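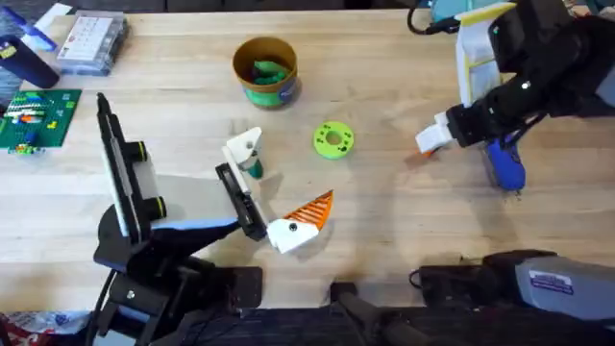 The two arms of the Filberg kit over the table, Plirthorpe workshop.

February 1, 2022

The Filberg two-arm kit remains with the department on approval, and this entry continues the record opened in December. The supplier at Ninbridge has asked for a written opinion before the loan period closes. The department has agreed to provide one, on the understanding that a copy will be kept with the purchasing papers at Plirthorpe.

The morning was given to reading the revised handbook in full. It now runs to 33 pages and is a clear improvement on the version supplied with the kit. The section on setting the arms to their rest position has been rewritten in short steps, and a member of staff with no earlier knowledge of the equipment was able to follow it without help. The section on cables has not been changed and still refers to a bracket which was not in the crate. A note of this was sent to Ninbridge before lunch.

Power was applied at ten. Both arms were found by the control software at the second attempt. The first attempt failed with the same message recorded twice last month, and the remedy was the same: close the program, wait, and open it again. The department would not wish to see this in a teaching room with a full class present. It has been entered in the fault list as item seven.

The left arm was used first, then the right, and after that both together. Movement was smooth at the lower of the two speed settings. At the higher setting the right arm hesitated at the end of a long reach, and this was heard as well as seen. The handbook says that a short period of running in is to be expected, but gives no figure for it.

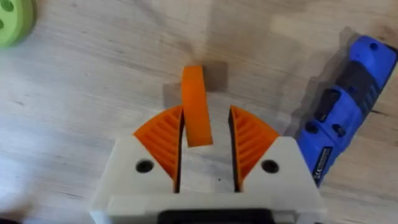

The gripper is the part of the kit on which the department had the most doubts, and it was therefore given the longest part of the day. The review copy was supplied with the Oei fingers, an optional set charged separately from the arms. These are the orange ribbed pair, wide at the base and fixed to the white housing, and the approach to the narrow orange block was made with them open on either side of its line, short of contact. Staff found that the choice of one colour for both fingers and block made it harder to judge the gap on the monitor. It is proposed that the teaching set should use blocks of another colour, and the supplier will be asked whether these can be provided at no extra charge.

On the fingers themselves the opinion of the department is favourable. They bend around an object and return to shape when released, and the grip does not need to be set with great care beforehand. The list of exercises contains 19 tasks, graded from simple lifting to passing an object from one arm to the other. The lifting tasks were completed without difficulty. The passing tasks were not, and will be tried again when the timing file has been corrected – the present file appears to have been written for a single arm.

Some thought was given to the bench. The department had planned to place the kit on the narrow tables in the east room, but these do not leave enough space for both arms to reach outwards. The wider tables will be needed, and two of them will have to be moved. Estates has been informed.

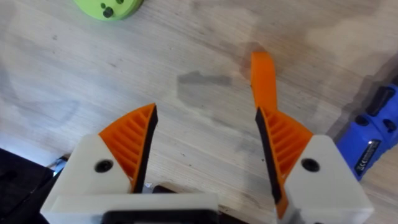
Can the kit be bought without the service plan?

The arms and the control software are sold separately from the plan, but a buyer who declines it must pay for each repair and for carriage to Ninbridge and back.

The point above was raised by the finance office and answered by the supplier by telephone in the afternoon. A written answer has been requested. The plan covers a yearly inspection and the replacement of worn fingers, and the supplier advises that an inspection should also take place after 200 hours of use. At the present rate the department would reach that number well before the end of the summer term.

Power was removed at half past four and both arms were lowered to rest by hand, as the handbook directs. The fault list was signed and placed in the folder. The corrected timing file is expected from Ninbridge by electronic mail, and the passing tasks will be repeated on its arrival.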